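Review: the Obi bench arm in a working bakery kitchen
Posted 31 Aug 2022

We've had the Obi on trial at Flanda for a good stretch now, and I keep getting asked about it by other bakers, so I'm putting it all in one spot. Flanda does breakfast trays and plated sweets for offices. I run the early shift and I've picked up more doughnuts in my life than I'd care to admit, so handing that job to an arm was always going to be interesting!

Before the real trays we practised in the simulator that comes with it. You set up your counter and your plates, drop in a doughnut and let the arm have a go. I thought I'd skip this part. I ended up loving it, mostly for the gripper view, where you get right down at doughnut level and can see how the fingers line up with the ring.
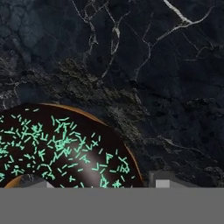 What it's like to work beside

Our orders run to 400 plates on a big morning, and plating used to mean two people bent over the bench doing the same small movement until their wrists gave out. With the Obi going, one of those two has moved to glazing and finishing (the job everybody wanted anyway) and the other keeps the arm stocked and checks each plate. Nobody lost hours over it. I asked for that in writing before the trial began, and I'd tell any crew to do the same.

The check matters. The arm has no opinion on a smudged glaze or a lopsided ring, so a person still has the last look. Our newest starter learned to set up a plating job in one shift and is now better at it than I am, which stings a bit. She re-did the whole plate layout in the simulator over a cuppa, moved the plain plate closer to the front edge, and we've kept it her way. 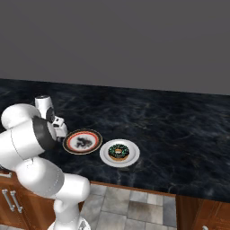
The practice counter in the simulator, with the doughnut on the white plate and the patterned one free.

Gripes

Changing plate sizes takes too many menus. The stop button is in a good place but the colours on the status light are hard to tell apart from across the kitchen. And the noise! It's a low hum, fine for an hour, tiring by the end of a shift. We looked at the Broleo as well, which was quieter, but the setup screens were beyond me.

Ours came through Irnine at $1298 a month, with training and the simulator included. I'd have liked a second training visit in January when the new staff come on, and that costs $353 extra.

Would I keep it? Yes, happily. My wrists feel better than they have in years and the glazing has never looked so good.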